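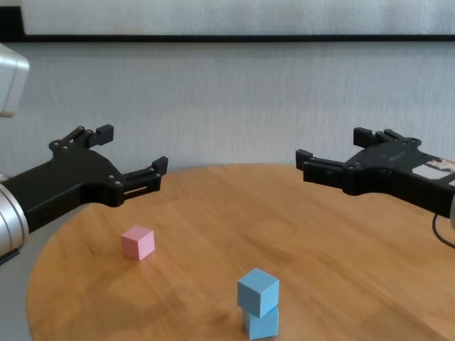 One reader of our first report objected that stacking small cubes is too easy a task to say anything about how people teach a two-armed robot, and that a single arm could do the same job. The second part of the objection is fair. A single arm can build the stack if every cube is within its reach. We kept the task because it lets the operator decide which arm should act, and that decision is what we wanted to study. The rest of this section explains how the demonstrations were collected and which parts of them we used.

4.1 Teaching by remote control

All demonstrations were recorded at the Isdale site on a pair of arms facing each other across a round table. The operator stands out of reach of the arms and drives both of them with the Ziltus controller, one handle per arm. Handle motion is mapped directly to gripper motion, with a scale factor that the operator may change between trials but not during one. A trigger on each handle opens and closes the fingers. There is no force feedback, so contact with a cube has to be judged by eye.

Each trial starts with the cubes placed by hand and ends when the operator presses a foot switch. A trial may last up to 35 seconds, after which recording stops and the trial is marked as unfinished. We collected 3,000 trials in this way. Unfinished trials were kept in the set and labeled, as they contain many useful grasps and a good number of recoveries after a slip.

We saved joint positions, finger opening, and the video from the chest-height camera and from the wrist cameras. The wrist views matter most while one arm is carrying a cube and the other is idle. In those moments the idle arm often has the better view of the carried cube.

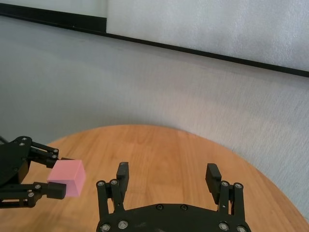

Figure 3. Wrist camera view over the open gripper, with the pink cube held by the other arm.

Operators differed in what they did with the idle arm. Some parked it well away from the stack. Others left it hovering near the middle of the table, which gave a clearer view but made collisions more likely. We gave no instruction on this point during the first half of collection. From September on, operators were asked to back the idle arm off before the other one moved in to place a cube. The two halves are labeled separately in the released files.

A further difference was how far the arms strayed over the rim of the table. The Fedden safety layer limits height and speed but does not stop a gripper from passing beyond the edge, so wrist video from such moments contains a good deal of carpet. We did not crop these parts out. 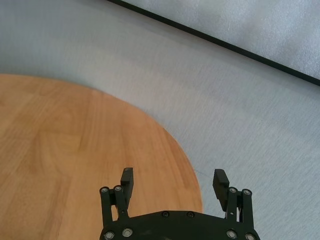
4.2 Splitting trials into steps

We split each trial into reach, grasp, carry, and release. The split is made from the finger opening signal alone. A grasp begins when the opening starts to fall and ends when it has been steady for a fixed number of samples. Carry lasts until the opening rises again. Both arms are split independently, and a trial can therefore have one arm in carry while the other is still in reach.

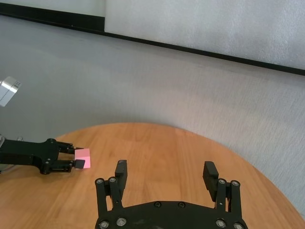
The rule fails when an operator squeezes and lets go several times before lifting. It then reports a string of short grasps with very short carries between them. We merged any carry during which the gripper did not rise, and this removed most of the false steps. The remaining ones were corrected by two annotators working from the video. We tried the Dunleavy segmentation tool on the same trials, but it expects one arm per recording and had to be run twice, with the results joined afterward. Its step boundaries were close to ours for grasp and later than ours for release. All results in Section 5 use our own boundaries.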